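Rarketti Movie Nights: Your Questions Answered

We get a lot of the same emails in the weeks before a new season starts, so we've gathered the most common ones on one page. If yours is missing, do write to us. We love mail, and we read all of it (even the long ones!).

What is Rarketti?

Rarketti is a shared film calendar for people who like watching the same movie on the same evening, each from their own couch. We pick the titles, you stream them wherever you already have them, and afterward everyone piles into the chat to talk it over.

Do I need a subscription to a streaming service?

You'll need some way of watching the film, yes. We don't host any movies ourselves. Most of our picks can be rented for a few dollars, and each listing tells you where we found it when the calendar went up. Titles do move from one service to another, so please check again on the day.

How many films are in a season?

The coming one has 166 on the full list, which sounds alarming, but you're only meant to dip in! The main calendar has 3 a week, and everything else sits in the Allura shelf for rainy weekends.

What is the Allura shelf?

It's our back catalog of older favorites, mostly musicals, mysteries and the sort of family comedy that used to be on television every holiday. You can start any of them whenever you like, and the chat for each one stays open.

Is there a limit on the chat?

Each room holds 100 people. When one fills up, a second opens by itself, and you can hop between them if your friends landed in the other one. 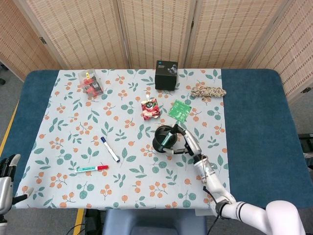

Can we watch as a family on one account?

Of course, and plenty of you do. One member wrote in to say that her household takes turns choosing from the Fuchs list of children's films, and that the only real trouble is getting anyone to agree on subtitles. We'd suggest leaving them on!

When does the next season begin?

In November, with the Horetti mystery double bill. The sign-up page opens a little before that and takes 900 members.

Last updated 19/07/2018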